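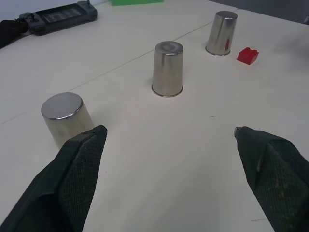

Jeltholm Insulated Drink Dispenser, 4 gallon

$163.00
In stock, ships from our Clallevwood store

I've been selling drink dispensers for a long time and I'll admit most of them bore me. The Jeltholm doesn't! I took one home to try when the first delivery came in, and it has been to two graduation parties, a yard sale and a very long swim meet since then (my regular store sample is now the second one, because I kept the first).

It holds four gallons, hot or cold. The body is double walled with foam in between, the lid screws down onto a fat rubber seal, and the spigot sits high enough on the front that you can get a travel mug under it without tipping the whole thing back. If you've ever stood there holding a dispenser at an angle while a line of kids waits for lemonade, you know why I care about that.

How it does with ice

My test isn't fancy. I fill it with iced tea in the morning, add one bag of ice, and leave it on the back porch. At suppertime there's still ice knocking around in there, even in July. Coffee I'd call good for a morning event. I wouldn't make it at six and expect it to be piping hot at lunch, but for church coffee hour or a bake sale it does the job. Rinse it with hot tap water before you pour the coffee in and you'll get a little more out of it.

The spigot

This is where cheap dispensers go wrong, so I'll go on about it for a minute. The Jeltholm spigot comes from Bassi, and it has a push lever you can work with the side of a cup. It also locks up in the open position for filling pitchers. Two parts unscrew by hand for cleaning, and I carry the replacement washers in a little bag by the register (they're in the parts section online, too). Don't overtighten the nut on the inside. Hand tight, then a hair more. I get calls about drips every summer and it's nearly always a squashed washer.

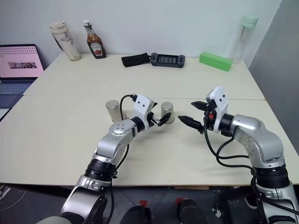 Pulpy stuff is the one thing I'd steer you away from. Strained lemonade is fine, orange juice with pulp is not, and mint leaves will find their way into that spigot no matter what you do. Put your fruit and herbs in a mesh bag with a drawstring and you can throw in whatever you like.

What comes with it

Dispenser and screw lid
Bassi push spigot, already installed
One spare washer
Two carry handles, folding
Drip tray that hooks on the front

There's no stand in the box. I set mine on a sturdy milk crate, but we do sell the Jalby folding stand for $43 if you want something nicer looking, and it has rubber feet that really do grip on a gym floor.

Size and weight

Empty, most people can lift it with one hand. Full, it's a two-person carry, so my advice is to put it where you want it and fill it with a pitcher. It fits through a regular car door and rides well on the floor behind the front seat. Lid on tight, spigot pointing in, please!

Cleaning

Warm water, dish soap, soft brush. Leave the lid off until it's bone dry inside or it'll smell like a thermos from the back of a locker. For coffee smell, baking soda overnight. Nothing goes in the dishwasher except the drip tray.
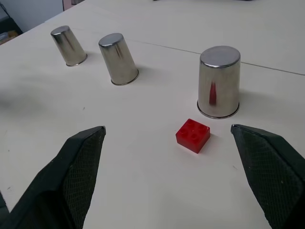
Stainless steel cups, turned upside down on a white tabletop.

Shipping and returns

We pack these double boxed. If yours shows up dented, send me a photo and I'll get another one on its way. Returns are fine for 43 days as long as nothing has been brewed, poured or spilled in it. Store pickup is free, just ring the bell at the side door.

Price last updated May 17, 2025.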